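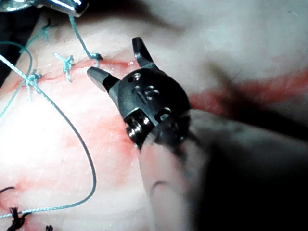
treadline
Long treads are the first thing I'd look at. You gave the riser as 4 inches but the original post only has the tread as "deep." What is the nose-to-nose dimension? A step that works at one depth fails at a slightly different one, and a site plan won't show it well. Post the section if you have it.

gradebreak
Drawing says 1,208 mm nose to nose, and what I measured on site agrees. Riser is 4 inches on every step I checked, no variation worth mentioning. Granite treads, flamed finish, no contrast strip at the nosing. One handrail on the north side, nothing in the middle. This is the long flight on the east side of Haddadin Square in Rurkent, between the tram stop and the lower plaza, for anyone who missed the first page.

The question again, since the thread drifted into paving: people stumble on the way down and the city wants to know whether a nosing strip is enough or whether the flight has to be rebuilt.

treadline
OK, 1,208 mm is 47.6 inches. Run it through the stride rule.

For ordinary stairs, twice the riser plus the tread should come out near 25 inches. With a 4 inch riser that gives a 17 inch tread, taken in one pace. For a stepped ramp you add a full level pace for each extra footfall on the tread. Taking 25 inches for that pace, a two-pace tread wants 42 inches and a three-pace tread wants 67.

Yours is 47.6. It is too long for two paces by more than 5 inches and far too short for three. Anyone walking at a normal rate drifts forward or back relative to the nosing on each step, and every few steps the foot lands on the edge. A strip tells them where the edge is. It does nothing for the rhythm.

curbcut_ken
I disagree with the conclusion, though I have no problem with the arithmetic. A level pace for an adult crossing a plaza is closer to 28 or 30 inches than 25. Put 30 in your formula for the level pace and keep the 17 for the step itself, and the two-pace tread is 47. By that reckoning the designer got within an inch, and probably did it on purpose.

treadline
People shorten their pace going down. That's why I kept 25 for both.

curbcut_ken
They shorten it on steep stairs. This flight averages a bit over 8 percent. I would not assume the same behavior.

spallwatch
You are both arguing about an average adult, and a tram stop doesn't serve one. Kids, people with carts, people looking at the departure board across the square. Whatever tread you pick will fit some of them.

The bigger problem with a two-pace tread is that the same foot takes the drop every time. On a long flight that gets tiring, and anyone with one bad knee either has a fine time or a terrible one depending on which foot they started with. Odd numbers of paces alternate feet. Even numbers don't. This has been in landscape texts for decades and it still gets built.

gradebreak
The same-foot point came up in the comments the city collected. Several people described "always landing on the same leg," and I had filed it under general complaints. I'll pull those out.

On pace length, I can film from the upper landing and count footfalls per tread for a sample. Would that settle anything?

curbcut_ken
It would settle more than the formula does. Record where on the tread the foot lands before the drop. If landings cluster near one distance from the nosing, the rhythm works and you have a visibility problem. If they are spread over the whole tread, treadline is right and I'll say so.

Film morning and evening. Uniform gray granite in flat light has almost no edge at all when seen from above, and low sun from behind the walker is different again.

mortarjoint
Coming in from the materials side. Whatever you decide about geometry, do not use an adhesive strip on flamed granite outdoors. The surface is too rough for full contact, water gets under, and it lifts at the corners. Then you have a trip hazard on top of the one you started with. Cut a groove and set an insert flush.

We used the Flaselov insert on a library entrance in Plornmont. It has stayed flush through 2 winters. The groove has to be set back a little from the arris or the stone spalls when something heavy is dragged over it. The supplier's sheet shows it closer than I would go.

spallwatch
Seconding the groove. How far back did you go? If the strip is too far from the edge, people read the strip as the edge and step short.

mortarjoint
An inch and a quarter to the leading edge of the insert. More than that and you get the misreading you describe, mostly on the way down. The contrast was dark on light stone. I'd want to see a sample wet before choosing a color, as plenty of granites go nearly as dark as the insert in rain.

parapet_b
Has anyone asked why this is a stepped ramp at all? At a little over 8 percent the designer was right next to a plain ramp. Spread the fall over a slightly longer run with level landings and there are no nosings to miss.

gradebreak
Accessible route is a separate ramp on the south side and it complies. The run on the east side is fixed by the tram platform at the top and a vault under the lower plaza. I can't extend it, and I can't lose depth over the vault. With landings inserted at the required spacing, the sloped parts come out steeper than a ramp is allowed to be. That was checked before I was brought in.

parapet_b
Fair. Then I would go the other way. Group the risers into short conventional flights and give the leftover length to landings.

treadline
That is what I was about to suggest. Same riser, treads at 439 mm. That is 17.3 inches, and with the 4 inch riser the sum is 25.3, one pace per tread, alternating feet. The total rise and total run stay where they are. You get real landings where people can stop and look at the departure board, and each short flight reads as stairs.

curbcut_ken
It also puts a 23 percent slope where there used to be 8, and someone who misses the first nosing now falls down several steps where before they would have caught themselves on the next tread. A stumble on a 4 inch drop with four feet of stone in front of you is a different injury from a fall down a flight. I would want to see the incident reports before trading one for the other. How many of these are stumbles and how many are falls?

gradebreak
The city log has 439 entries, which I realize is a confusing coincidence with the tread figure above. Most come from a web form and don't separate the two. "Tripped on steps" is the usual wording. I can't get a severity split out of that.

spallwatch
Then you can't compare options on severity, and the report should state that plainly. For what it's worth, short flights would at least let you put rails where people can reach them. A center rail on the present layout would run the whole length and cut the square in two, and I doubt the city would accept it.

curbcut_ken
Agreed on the rails. My order would be flush inserts first, then count again, then decide on stone. Inserts are cheap next to relaying granite over a vault.

treadline
And if the rhythm is wrong you've cut a groove in every tread you are going to pull up anyway. Do the filming before the grooves. It costs a day.

mortarjoint
Test a few treads at the top with temporary paint while you film. Traffic marking paint comes off flamed granite with a hot water washer if you don't leave it on all summer. Ask first, of course.

gradebreak
Paint is possible. The square is booked for market stalls through June, so the first clear stretch is after that. Plan is one run of footage with no marking and one with the top treads painted, morning and evening for each. I'll log landing distance from the nosing and which foot takes the drop.

curbcut_ken
Log direction too. Everyone here has been talking about descent, and I'd like to see what they do on the way up.

gradebreak
Will do. I'll post the spreadsheet in this thread when I have it.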